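Open day at the Jarkance sawmill, Takemville

Quick notes before I forget it all. Went out in May with Agata Santoro, who is redoing a hallway and wanted to see boards in person before spending money on them. I came along for the sawdust smell and the free coffee. Got both.

Getting there: Route 305 out of town, then left at the feed store. The sign is small and half behind a bush. We missed it, turned around in somebody's driveway, missed it again. Gates opened at 10 and the gravel lot was already pretty full. Park on the grass if it's dry. It wasn't dry. My shoes are still on the porch.

Tours go out in groups and you put your name on a clipboard by the office door. Do that first, before coffee. We did coffee first and ended up waiting through two groups, which meant a long look at the log yard. Big stacks, sprinklers running over them. I asked a guy in a yellow vest and he said the water keeps the ends from cracking until they can get to them. Mostly ash and maple, some oak, and one enormous walnut that someone had already bought.

Our guide was Prasanna Mondal, who runs the kilns. Soft voice, loud building. Stand near the front.

Saw hall first. Ear plugs handed out at the door, bright orange foam. The head saw is older than I expected and a lot faster. A log goes through, a slab drops off, the carriage comes back, and the sawyer has maybe a breath to decide how to turn it. Agata could of stayed there all morning. Everything shakes, including your teeth.

Then the kilns, and here the group thinned out because a kiln is a warm shed with the door shut. Their loss. This was the best talk of the day. Boards come in wet and go out at 8 percent moisture, and the whole business is getting from one to the other without the wood twisting itself up. Thin strips of wood between the layers so air can get through. Concrete weights on top of the stack. Go too fast and you get cracks you can't see until somebody planes them. 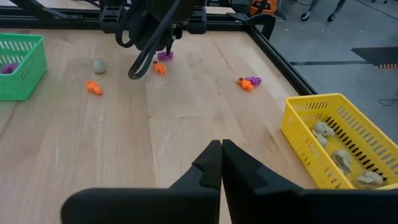

Color sorting was the part Agata had come for. She had a paint chip in her purse and everything. The short version from Prasanna: quit trying to match. Boards cut from one log will come out different, and once you lay them side by side the differences look good, as long as they're mixed up and you don't get all the dark ones in one corner. It's easy to see on a pale tabletop with the boards running long and parallel, blond next to tan, each one a shade off from its neighbor, grain showing all the way along. Agata held the paint chip up to various things for a while and then put it back in her purse. Progress.

He also said to bring boards home and let them sit in the room before laying them. Inside the room, he said, with the heat how you normally have it, and definately not in the garage. People put them in the garage. Then they call the mill.

Lunch. Food truck from Pongsiri, noodles and a very good cucumber salad, line around the side of the building. Cash only, which was not on the flyer. There were picnic tables but they went fast. We sat on a stack of pallets next to a family from Itine who had driven over for a cutting board and were leaving with a mantel. The dad kept saying it was a cheap mantel. The mom kept eating her noodles.

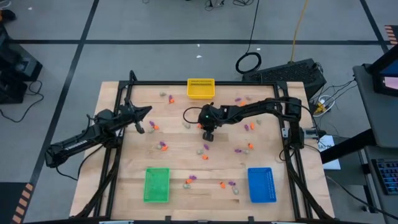
After lunch you're free to wander as long as you stay inside the painted lines. We hit the offcut barn, and if you do one thing at this open day, do the offcut barn. Bins sorted by length, priced by the armload, no haggling. I got a bundle of maple shorts for the shelf over the washer. Agata found a wide piece of ash with a knot shaped like a bean and would not put it down. It's going to be a bench, supposedly.

Less good: the finishing demo. Too many people, one small table, and the man doing it had his back to us for most of it. What I caught – thin coats, wipe off more than you think, spread the oily rags out flat to dry so they don't catch fire. He said that last part a few times and I wrote it down in capitals. The kids' nailing corner was right next to it so you can guess how much anyone heard.
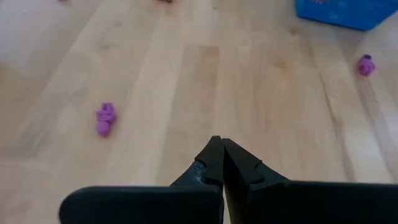

Pale wood, up close. Jarkance, May.

Prices, for those who asked. Agata's hallway works out to 200 square feet with the closet, and they wrote her a quote on the spot, good for the month. I won't put the number here, it's hers, but less than the showroom in town and they'll deliver. Wide boards cost more. So do long ones. Short lengths are where the deals are and in a hallway she says it won't matter much.

Few last things. Bathrooms are behind the office, one working when we went. Closed shoes or they turn you away from the saw hall – saw it happen to a woman in sandals, she was not happy. Dogs ok in the yard on a leash, not inside. Strollers ok on the gravel if you have strong arms. Last tour leaves at 3 pm but the offcut barn gets picked over well before that.

Agata ordered the ash. Delivery in three weeks and I have apparently agreed to help carry.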